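Folding knitwear on the bed: worth the bother?

stivesel_31
2024-01-18
My sister swears by doing all her folding on the bed. I'm not convinced. Socks first, then the tops in piles.
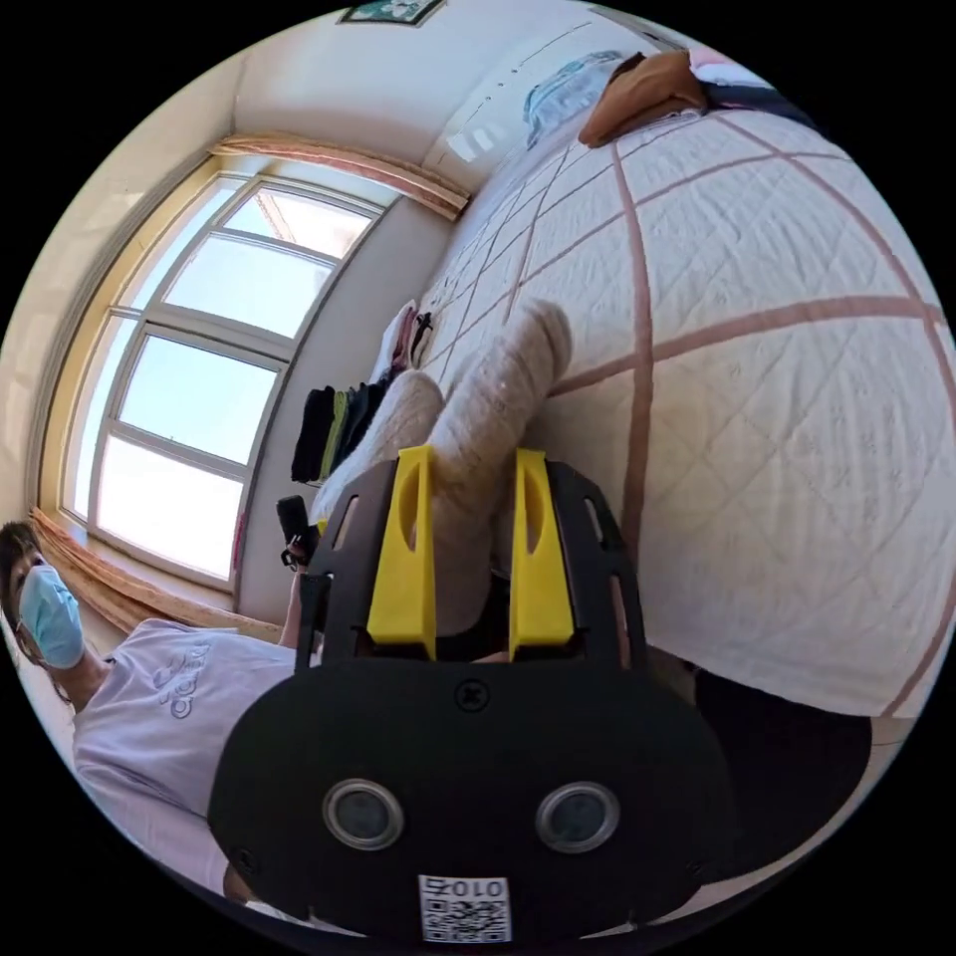
Beige knitted socks, laid out along the edge

Bikville
Socks laid flat like that is daft. Pair them, fold once, drawer. You've got better things to do.

Morena Costa
Disagree. Rolled cuffs go baggy. The jumper is where I'd have doubts, cable knit is bulky whatever you do with it.

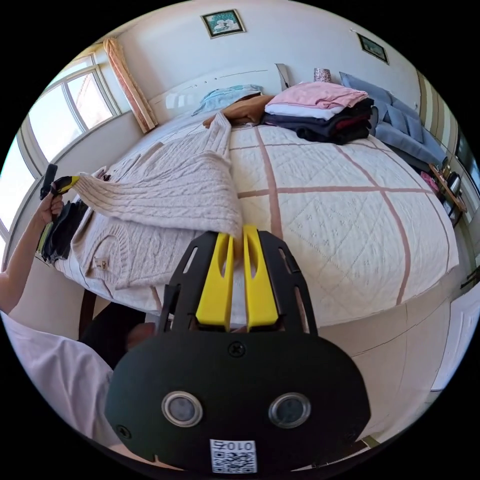 Jumper on the quilted bedspread, one sleeve out straight

Bikville
So sleeves in, then thirds? I tried that with 2 of mine and got a lump that wouldn't go in the drawer.

stivesel_31
Same here. And I don't buy this business of standing them on end. Mine flop over within 5 minutes.

Ikonen
You're overfilling the drawer. Leave jumpers flat on a shelf and stop fussing.

Morena Costa
Not everyone has a shelf, Ikonen. 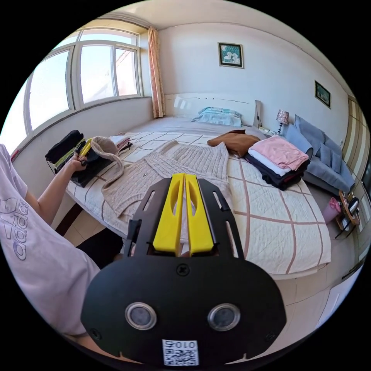

Bosus
Can I hang a heavy jumper if I've run out of drawer space?

Ikonen
Better not, the weight pulls the shoulders out of shape. Fold it over the bar of the hanger if you must.

Bikville
Which leaves a crease across the middle. Still not sold.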